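Newsroom > Announcements > Equipment Planning

Skamness delays laundry-folding purchase, asks for plain numbers

Skamness will not order folding robots this budget year. The company reviewed offers from Rustad and Gedach and found 3 claims it could not check.

"Both sales decks show a shirt going flat in one go," said purchasing lead Rajkumari Uniyal. "Our clothes don't come that way." 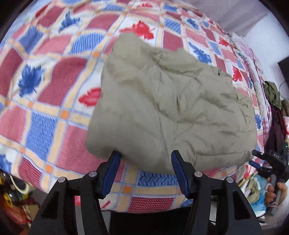
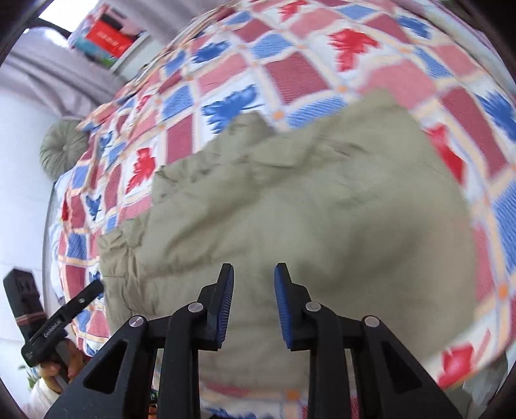

Wrinkled garment on a patterned bed cover, hand-held grippers.

The quoted price of $3,443 per gripper pair leaves out service, spare pads and training time. Skamness has asked both sellers for two months of repair records before talks resume in February. Holger Skjelbred, who runs the budget, expects "a lot of maybe" in the replies.

Filed under: Purchasing, Automation

Contact: Skamness Press Desk | Back to top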